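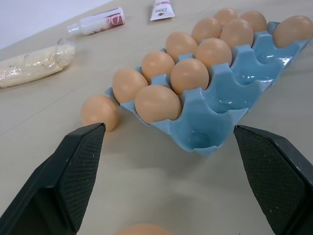 How are the episodes split up, and can I train on the whole lot?
One episode is one item moved, start to finish, with the arm back at rest. Train on the train split only, please. Val and test share tabletops with it but not sessions.

Grimero pick-and-place set, README
last edit Wednesday, June 29, 2022 (Marek Vondráček)

What's in it
1,813 episodes, teleoperated. Wrist view plus joint positions plus gripper opening. Household stuff: eggs and trays, bottles, tubes, wrapped food. Table gets rearranged between sessions, not between episodes.

Splits
train: everything not listed below
val: 300 episodes
test: 49 sessions held back whole, list in test_sessions.txt

Folders
episodes/ one folder each, numbered, gaps are normal (bad ones deleted, numbers not reused)
meta/ operator, session, task text, outcome
calib/ use the one matching the session date. February calib is wrong for anything later, dont mix

Labels
outcome is ok, dropped or aborted. Operator fills it in straight after. Kurniawati re-checked val and test by hand, train is as typed. Task text is free typing so expect "put egg in tray", "egg to tray", "egg > tray" etc. Lower-case it, thats all we do.

Known problems
- gripper opening lags the video by 3 frames in the Plastent sessions. Fix script in tools/, run it once only, it doesn't check
- shiny plastic throws highlights, we left them in
- some episodes start with the fingers already moving
- few drops. Vilém wants more, recieved no objections so next round will have them

Adding episodes
Record, fill in outcome, run the checker, push to the incoming branch. Ľubica merges. No renaming folders by hand!!

Todo
depth, second operator for the egg tasks, proper licence text (ask Kamil)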